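The Upgrade Is Not Compulsory
Lachlan Farquharson
5/22/25

My neighbour Effie Cruickshank has a computer that does three jobs. It prints letters, it shows her photographs of her grandchildren, and it keeps the accounts for a choir of 14 people. In October it will be declared unfit for all three. The maker of her accounts program, Vular, has written to say that the next version will not run on a machine of that age, and that the present version will no longer be "supported".

I asked what support she had received so far. None, she said. She had never needed any.

I have grown wary of that word. It suggests a helpful person at the end of a telephone. What it mostly means is that a company has picked a date, and after the date the fault is yours. Vular's letter came with a leaflet for a new Flovham desktop at £885, or £1,191 with a screen she does not need -- she has a screen.

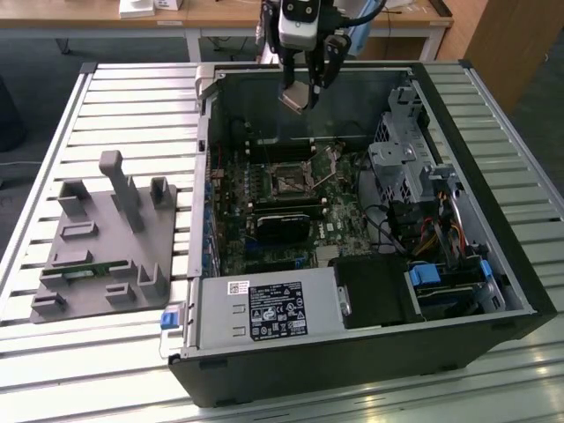
A desktop tower with its side panel off. Plenty of people own one and have never seen the inside.

The usual defence is security, and I don't dismiss it. Old software does have holes in it, and some of them matter. If you run a bank, please replace things. But the argument gets stretched to cover every case, including a choir's subscriptions, and the people doing the stretching tend to be selling something. I would find the warnings easier to believe if they ever ended with advice that cost me nothing.

Then there is the green argument, which I find harder to take politely. We are told the new machine sips electricity. Perhaps it does. Somebody still had to dig up the metals, make the parts and ship the thing across the world, and I have yet to see a leaflet that sets the one against the other.
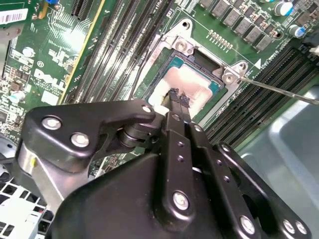
Flovham will take your old computer away, free of charge, and "responsibly process" it. I wrote to ask what share of those machines went to another user. The reply thanked me for my interest in the planet. I wrote again and was sent the leaflet.

Repair shops are no cure-all either, and I get tired of hearing them praised by people who never go to one. Munro, the shop nearest me in Dristness, once kept a laptop of mine for 8 weeks and gave it back with the same fault and a bill. Mending is skilled work, it is slow, and some of it is done badly. I would still like the choice.
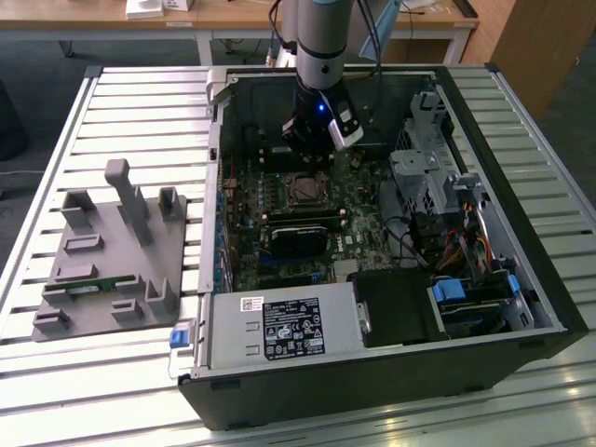 What would help is dull. Print the end date on the box, in large type, on the day of sale. If a program is to be dropped, let people go on using the version they paid for, without the weekly message in red. And make the seller say which part of the old machine is not good enough, so that a customer could ask whether that part might be changed.

Effie has decided to ignore the letter. The choir's accounts are going into a ruled notebook as well, in case Vular finds a way to switch her off, and the leaflet is under the short leg of the printer table.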